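Painting the back bedroom

April 2023

We closed on the house in Emwood in the fall and lived with the back bedroom as it was all winter. It was a brownish yellow from the last owners, with a darker band around the middle where a wallpaper border used to be. I finally got to it this month. Total spent was just under the $200 I had set aside, and most of that was paint.

Prep

I washed the walls with dish soap and warm water and let them dry overnight. The border had left glue behind, and that took longer than everything else put together. I soaked it, scraped it, soaked it again. What was left I sanded with 80 grit and then 100. I filled the nail holes the same evening. Two of them shrank and had to be filled again.

Keegan Kingi from down the street lent me his drop cloths and a long pole for the roller. I had planned to use a step stool for the whole thing, and my knees are glad I didn't.

Picking the color

I brought home a stack of cards from the hardware store on Yazzie Road and taped them up near the window. They all looked the same by lunch and all looked different by dinner. My wife wanted a warm white and I wanted a gray. We settled on a plain white with a little gray in it, which the store mixed for us in eggshell. 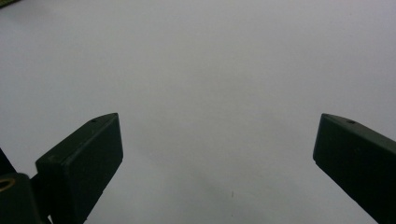

Primer and paint

One coat of primer did not hide the yellow. I put on a second, then two coats of color. The can said up to 3 hours between coats, but the room stays cool, so I left each one until the next morning.

I cut in the edges with an angled brush and skipped the tape except along the baseboards. The ceiling line wobbles over the closet. I may fix it in May when I do the trim, or I may put a shelf there.

The closet doors are still in the garage. They need new rollers.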